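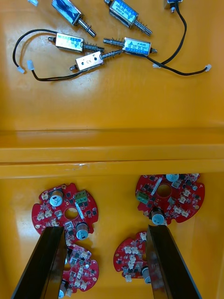

03/12/2023

Jilum stopped transmitting last week. I had been listening to it since June, and I wanted to write down how it went before I forget the details.

Jilum was a small satellite, about the size of a loaf of bread. Ikport put it up along with a batch of others, and it had a simple job. It measured its own temperature and battery voltage, took a reading from a magnetometer, and sent the numbers down on a beacon every 60 seconds. Anyone with a cheap receiver and a decent antenna could pick it up, and the team asked people to do that and send in whatever they got.

I heard about it from Tuva Nordin at our radio club. I had a receiver in a drawer and an antenna I built years ago for weather satellites. The antenna was tuned for the wrong part of the band, so I cut new elements and remounted it on the shed roof. The first three passes gave me nothing. On the fourth I got one packet, half of it garbage, and I was happy about it for the rest of the day.

Most of the trouble was Doppler shift. A satellite in low orbit comes toward you fast and then goes away fast, and the frequency you hear slides down the whole time. The software corrects for that if it has good orbital elements. Mine were nine days old. Once I set them to update every morning I started getting clean packets on any pass that went high enough over the house.

The other trouble was the big spruce to the northwest. I lost the last two minutes of every pass in that direction. I thought about moving the antenna to the chimney, but I don't like being up on the main roof, and I left it.

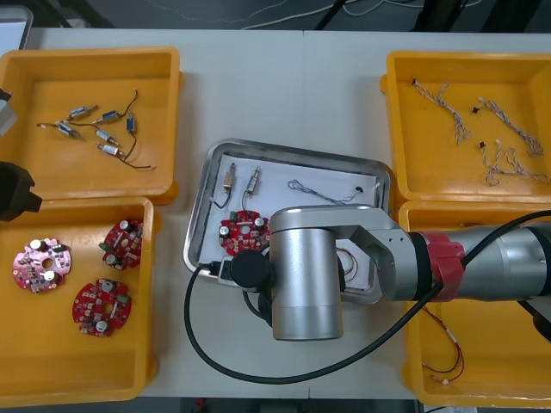 A tray of small motors on the work table.

By the end of summer I had a routine. I printed the pass times for the week and stuck them on the refrigerator. The evening passes were the easy ones. For the early morning ones I let the computer record on its own and looked at the results over breakfast. A few of those recordings were empty because the computer had decided to restart for an update. I turned that off, it turned itself back on, and I turned it off again.

The data itself is not exciting unless you like that kind of thing. Battery voltage goes up in sunlight and down in shadow. The temperature of the outer panels swings a lot and the inside swings much less. What I liked was seeing the orbit in it. You could look at a plot of the panel temperature and tell right where the satellite had crossed into the Earth's shadow.

Then the voltage started to sag. At first it was only at the end of each night side. Later the beacon would be missing from any pass that came right after shadow, and I assumed the problem was on my end. I checked the connectors and replaced a length of coax that didn't need replacing.
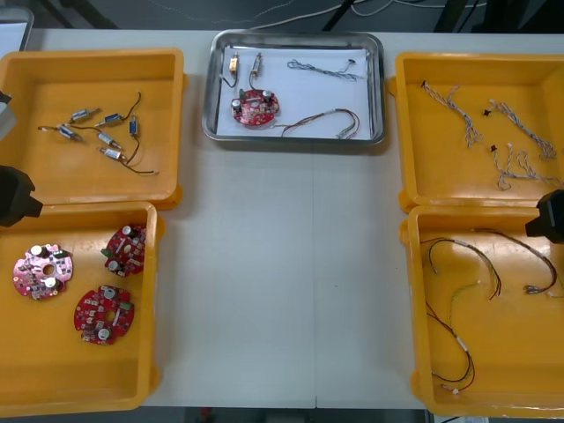

Zhenhua Tang wrote back to me that it was the same at his station, and that he had gone through his old recordings and could see the drop starting three weeks earlier than I had noticed. He thought one of the battery cells had gone bad. He also thought the satellite was probably rebooting every time it came back into the sun, since the packet counter kept starting over at zero.

I should have caught the counter. It was right there in every packet and I had never looked at it.

After that a handful of us compared notes every few days. Sverre Rønning is farther north and got passes I couldn't. Preben Hviid had the best antenna of anyone, a pair of crossed yagis on a Forsberg rotator, and he was still pulling in packets when the rest of us had only noise. We put all of our logs into one file, threw out the duplicates, and ended up with 3,845 packets. My share of that was small, but a few of mine filled gaps where no one else was listening.

The last packet any of us has was from Preben's station. I tried the next 8 passes and got nothing. The voltage in that last one was low, and I don't expect it to come back.
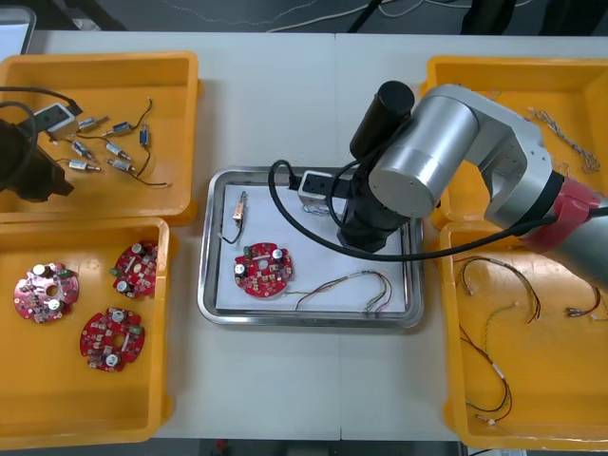 Does a dead satellite like this stay up there as junk? It stays for a while, but the orbit was low enough that the thin air at that height keeps dragging it down, and it will burn up when it gets low enough. Nothing on board can speed that up or slow it down.

I still have the pass list on the refrigerator. The antenna is staying where it is, and Ulla Dahlgren says there is another small satellite called Prerkano going up on the same band, so I won't have to cut new elements. I do want to trim the spruce first. If anyone wants the combined log file, send me a message and I'll pass it along. The columns are labeled, except for the last one, which is the raw magnetometer value and needs the scale factor from the team's notes.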